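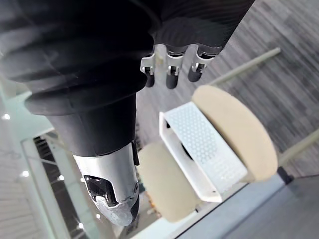 Nov 9, 2022

Lost to Jorkcombe by four runs. I have been putting off writing it down and have now had my tea and washed up, so there is no more putting off to do.

It was our first game of the Sternex indoor season and we were at Holroyd, in the big hall with the green floor, not the small one. I prefer the small one. In the big hall the netting at the bowler's end hangs loose and the ball drops dead off it, and you get one where you thought you had two. We lost at least three runs that way. So did they, I suppose.

I got there early and sat in the car. Amber Tindall was already inside with the stumps, the spring kind, and one set was leaning, so we folded up a score sheet and pushed it under the base. The umpire let it stay. Barry Birkett came with his knee strapped and said he would keep wicket if I wanted him to, but he would rather not crouch for the whole innings. I said he would have to crouch for some of it. He kept wicket. I should have asked Lalit Malhotra to do it and saved Barry for his batting, and I knew that at the time.

I lost the toss and they batted. Ten overs a side, everyone except the keeper has to bowl at least one. Amber opened for us and was very good. Her first over went for two, both off the side wall, and in her second she bowled their tall left-hander off his pads. He stood there for a bit. I thought he was going to ask whether it had come off Barry, but he went.

After that we let it drift. I gave Callum Ashworth the fourth over and he bowled too short, and on that floor anything short sits up and asks to be hit. Two went straight into the back wall on the full. I moved him after one over and he was cross with himself, walked to the wrong end and had to be waved back. Lalit tidied up. He bowls the same ball every time, on a length and a bit wide of off stump, and people get bored and hit it up in the air. He took two wickets like that. One catch was mine, off the wall, left hand. I am writing that down as there was not much else of mine to write.

I bowled the last over. I had meant to give it to Amber, but I had her down for three overs on my card when she had already bowled them. I had miscounted. My over went for eleven and they finished on 80. Before it they would have been under seventy, and we lost by four. I can do that sum without help.
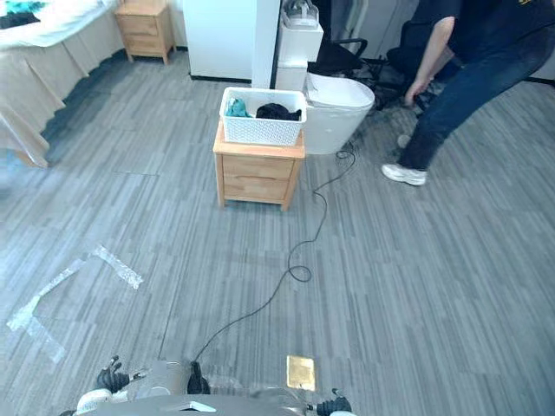 White basket on the nightstand, teal and black in it.

Our innings. Callum and Barry opened. Barry's knee meant he could not turn quickly, so there were no twos, and indoors the twos are most of the game. He was run out in the third over going for one that Callum called late. Barry did not say anything and neither did Callum. Sandra Horrocks, who was scoring from the bench, wrote it down and then asked me how many he'd got, which was five.

I went in next. I had a plan, which was to push everything square into the left-hand wall and run. I did this for two overs and it worked. Then their captain moved a fielder to stand exactly there, close in, and I pushed it to him anyway. Caught off the wall. I got seven. I walked off past Lalit and told him to watch for the man on the left, and he said yes, he'd seen him move. I had seen him move as well.

Callum batted through nearly all of it. I want to be fair about this, as I was short with him after his over and he deserved better. He made 46 and I do not think he hit one in the air until the eighth over. He plays very late. When the ball is past the point where I'd have given up on it, he drops the bat on it and it runs down to the back netting. He made 744 for us outdoors last summer, and I have heard people say that was on small grounds against tired bowling. Well, tonight was their best two bowlers and he was still there when we needed nine off the last over.

He took a single off the first ball, which I would not have done. I think he thought Amber could get him back on strike, and she did, next ball. Then a dot. Then he drove one hard at the side wall and they both ran, and he turned for the second, and the throw came in off the netting and hit. He was out by a yard. Two balls left and six still wanted with Lalit walking in. Lalit got one, Amber got nothing off the last, and that was that.

I shook hands with all of them. Their captain said it was a good game and I said it was.

Sandra's score sheet and mine did not agree at first. Mine had us a run better off. We went through it over by over in the corridor with the next two teams trying to get past, and hers was right. I had given Barry six.

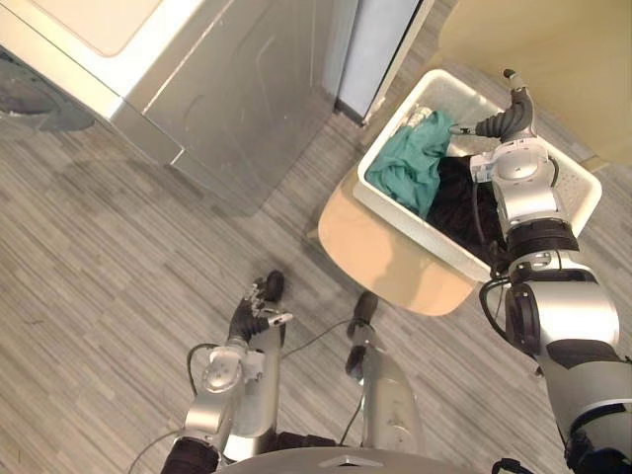
What to do about the order

I thought about this on the drive home to Drovcombe, and I have thought about it again since. These are notes for myself mostly.

Callum should not open. He should come in at first wicket down, when he can bat the length without having to set it up as well. He will say he doesn't mind, and he does mind. He has opened since he was in the juniors. But outdoors he has time, and indoors the opener is only there to get the field moving.

Barry should open, if the knee is better, and if it isn't he should not play. I have said this before and then picked him. It is hard to leave Barry out. He was captain when I joined, and he drove me to away games for two seasons, and he never once took petrol money. None of that is a reason to have him running singles on a wooden floor on one leg. I will ring him. I won't do it by text.

Lalit to keep wicket in that case. It costs us his bowling, and I go back and forth on this. He took two for nine tonight, our best figures by some distance. If he keeps, I need someone else who can bowl two overs without falling to bits, and the honest list is Amber and then me, and I have already written down what happened with me. Sandra has said she would play. She bowled off-breaks for her college and says she hasn't turned her arm over since. She could come to nets and we could look. I'd sooner have her than a ringer from Jorkcombe's second string, as happened last January, when the fellow turned up in jeans.

Me at four or five. I am not making runs up the order and it's a bit silly to keep going in there on the strength of being captain.

The miscount bothers me more than the batting. I keep the overs on a card in my back pocket, and between overs I was moving people about and talking to Barry and did not mark it. Outdoors there is time, and the scoreboard. Indoors the umpire calls over and you are going again before you have looked up. I could hand it to Amber. She would be good at it. She told me after the game that she had known she was done at three, and she had assumed I knew, too.

I also need to say something to Callum. I said "come on" to him in front of everyone after his over, in a tone I did not like when I heard it. Nothing was said about it in the changing room. He packed up quickly and left, and he doesn't usually leave first.

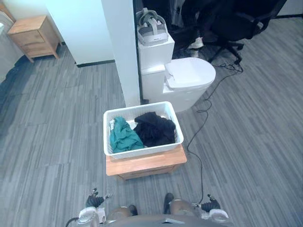 Nets and the rest of the month

Holroyd have given us 30 minutes less on the net booking than we had last year, and the price is the same. I rang them at lunchtime and the woman said badminton had grown. So it will be one lane for the batters and whoever is waiting can do throwing at the far end against the wall. We were poor at throwing tonight. Jorkcombe hit direct twice and we did not hit once, and I had two goes at it myself from close enough to roll it.

I want to work on three things at the first net. Calling, for a start. Callum and Barry were both saying "wait" at the same moment in the third over, and one of them meant yes. Then bowling full on that floor. I'll put a strip of tape down and anyone who lands it short of the tape has to fetch. And running with the bat in the correct hand for the turn, which sounds like something for the under-elevens, but I watched Lalit turn blind tonight and he is a better cricketer than I am.

New grips needed for two of the club bats. The tape on the old one came off in my hand.

We play the Drovcombe seconds next, our own lot, which will be noisy. They won tonight as well, by plenty, on the court after ours. I stayed for a few overs of it. They had a boy in who can't be more than fifteen, and he was hitting it into the side wall so it came back behind him, every time, and running two. I would like to know who showed him that.

Hand is sore where I took the catch. Put some ice on it for a while. Have written "ring Barry" on the back of the score card and left it by the kettle, and will try Callum at dinner time tomorrow, when he's not at work.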